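New phone week, sort of

September 2, 2022

Quick one becuase I have to be out the door soon. Finally gave up on the old Nollis. Battery was down to nothing by lunch and the charging port only worked if you leaned the cable to the left. Three years, fine, it did its job.

So I went to the Treltero store on my break. Trade-in offer on the wall said up to 595 dollars. "Up to" doing a lot of work there. Mine came in well under, cracked corner, and the credit comes off the bill in monthly bits. Leave early and you lose the rest. Read that part twice.

Ended up with the Grodow. Paid for it outright in the end, no plan, no bill credits. Hurt a little. Kept my number, kept my cheap prepaid SIM.
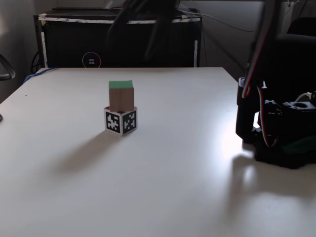

Green on top, marker cube underneath.

First impressions, in no order. Screen is bright, almost too bright at night, turned the auto thing off. Speaker is tinny. Fingerprint reader works with my left thumb and hates my right one, no idea why, set it up 2 times already. Moving everything over took most of an evening - 1,675 photos, and it stalled on the videos so I did those by cable. Text messages came across but the group chats are all split up now. If you know a fix for that please leave a comment.

Signal is the big one. The Nollis had one bar in my kitchen on a good day. The Grodow gets three and calls don't drop when I walk to the fridge. Downtown there's no difference that I can tell. Data speed feels the same too, but I'm on the slow plan so what did I expect.

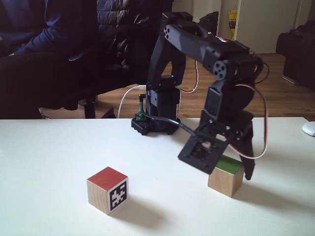 Black arm, white table.

Case: bought the Swanepoel one, the thin kind. 9 dollars. Buttons are stiff and it picks up every bit of lint in my pocket. Will probably get something thicker before winter. No screen protector yet, I know, I know.

Battery so far - off the charger at seven, still over half at dinner. That's with maps on for the drive and a podcast going most of the afternoon. Will do a propper battery post in January when it's had some real use and some cold weather.

Still have to move the bank app over. It wants a code from the old phone, and the old phone is at the store. Calling them tomorrow.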